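Reference > Software quality > Test design techniques > State transition testing

State transition testing

State transition testing is a test design technique in which test cases are derived from a model of the states a system can be in and the events that move it from one state to another. It is a form of black-box testing. The tester needs to know how the system should respond to an event in a given state, but does not need access to the source code.

The technique suits software whose response depends on what has happened before. Typical subjects are login screens, order processing, communication protocols and embedded controllers. It is of little use where the output depends only on the current input, as in a tax calculation or a unit conversion.

Model

A state model has four parts: states, events, transitions and actions. A state is a condition in which the system waits for something. An event is an input or the passing of a set time. A transition links one state to the next, and an action is the output produced on the way. A transition may also carry a guard, a condition that must be true before the transition can take place.

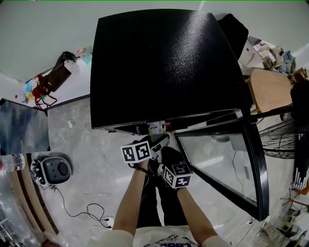 Models are drawn as diagrams or written as tables. Diagrams are easier to review with people outside the test team, but they show only the transitions that are allowed. A state table lists every state against every event, so a pair with no defined result appears as a blank cell. Blank cells are a common source of questions for the authors of the requirements.

Invalid transitions

An invalid transition is an attempt to apply an event in a state where it has no permitted effect. The expected result is usually that the system stays where it is, with or without an error message. Each invalid transition is tested in its own case - if several are combined, the first failure can hide the others. 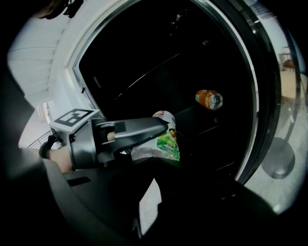
Guards are tested separately from the events they restrict. For each guard there is at least one case in which the condition holds and one in which it does not. In appliance control software, a start command may be guarded by a door switch and a lock signal. On a front-loading washing machine, a crumpled plastic bag sitting just inside the round door opening is an object the switch cannot detect, and a model built only on the switch has no state for it. The tester can either add an event for the obstruction or record it as outside the model.

Coverage

Coverage is stated against the model. The usual levels are as follows.

All states: every state is visited at least once.
All transitions: every valid transition is exercised at least once. This is often called 0-switch coverage.
Transition pairs: every valid sequence of 2 transitions is exercised. This is called 1-switch coverage.
All transitions with invalid cases: every cell of the state table is exercised, including the blank ones.

The number of cases rises quickly with the level chosen. In a comparison by Neema Bakilana and Victor Mugo, a booking system with 40 states needed 2,295 cases for transition pairs, and the authors reported that many of these repeated the same setup steps.

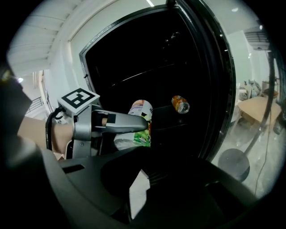 Tools

Small models are handled in a spreadsheet. For larger ones, a generator reads the model and produces paths that meet a stated coverage level. Vallitz accepts state tables as plain text and writes one test per path. Bimbridge works from diagrams and can merge paths that share a starting state. Neither checks that the model is correct, and a missing state in the model gives a missing test in the output.

Generated paths must be linked to the system under test by an adapter, which turns each event name into a real input and reads back the state. Tegan Cosgrove describes the reading step as the harder part, as many systems do not report their state directly. It then has to be inferred from screen content, log entries or the response to a further event.

Limitations

Models grow beyond practical size when independent features are combined in one diagram. Splitting the model keeps it readable but can leave out faults in the way the parts affect each other. Timing faults are also missed unless time is modeled as an event. Sharon Swai has argued that the table form should be kept under version control with the requirements - a model stored only in a test tool tends to fall out of date after the first release.

Related articles
Boundary value analysis
Decision table testing
Finite-state machine
Guard condition
Model-based testing
Test adapter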